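Wednesday chores, and who does them

My sister asked me over dinner when she can buy a machine that puts the dishes away. She has two kids and a dishwasher she hates emptying. I told her I'd write down what I think, so this is for her.

My short answer is no, you can't buy one yet, at least not one I would trust alone in your kitchen. A dishwasher gets to work inside a closed box where everything happens the same way each time. Putting things away is harder. A plate is thin, it stands next to other plates, and the machine has to take hold of the rim firmly enough to keep it and gently enough not to chip it.

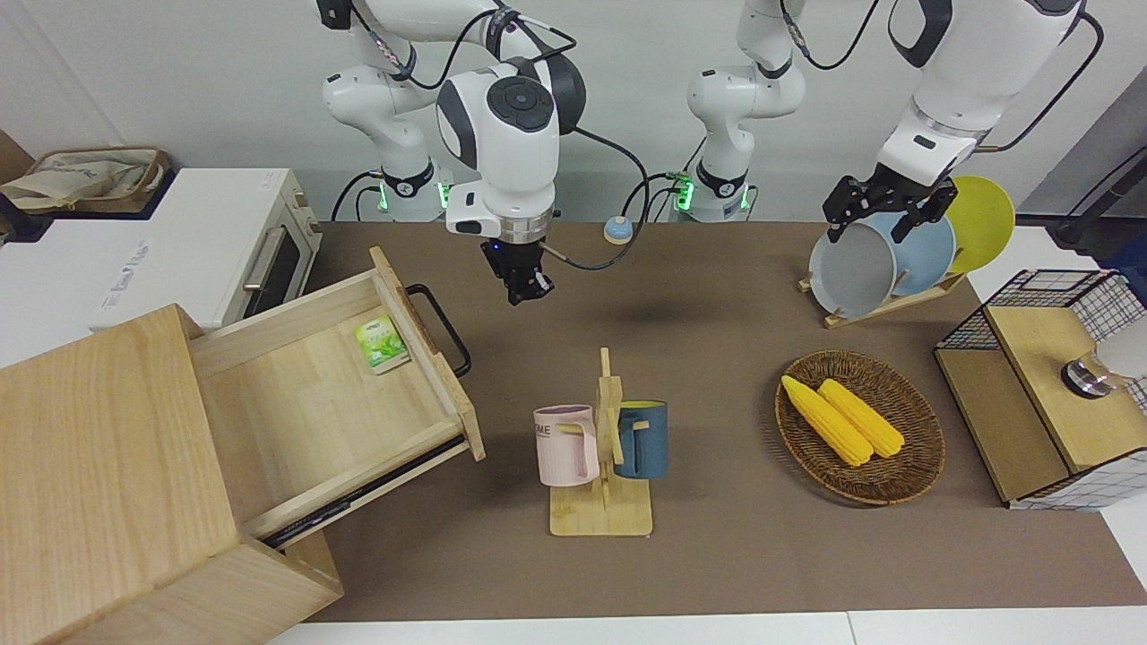 Finn Frerichs wrote to me after my last post that I'm too hard on these things. He would take a slow robot over no robot, he said, and if it needs all night to clear a rack, he's asleep anyway.

I see his point. Speed matters less at home than it does on a shop floor, where a line is waiting. What bothers me more is the odd case. A mug hung the wrong way or a drawer left open is no trouble for a person, and it can stop a machine cold.

There's also the question of where it all goes. My kitchen has one decent stretch of counter, and two arms would use up most of it.

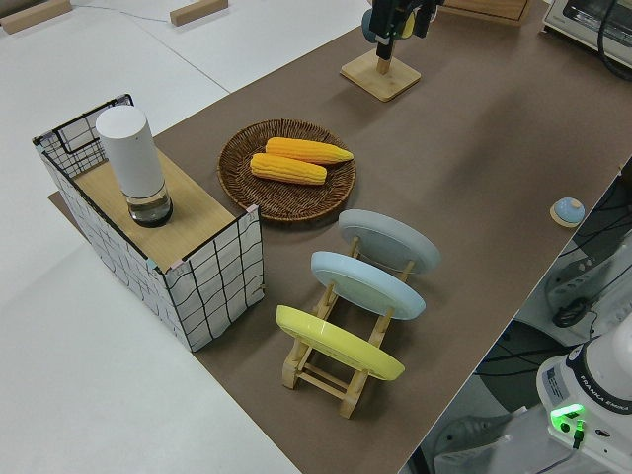
Then there's the price. I put 2,774 dollars aside for a new dishwasher and rack last year, and I doubt that would cover one arm, let alone somebody to set it up. For now I'd tell my sister to keep the dishwasher and pay the kids.

I'll look at laundry in July.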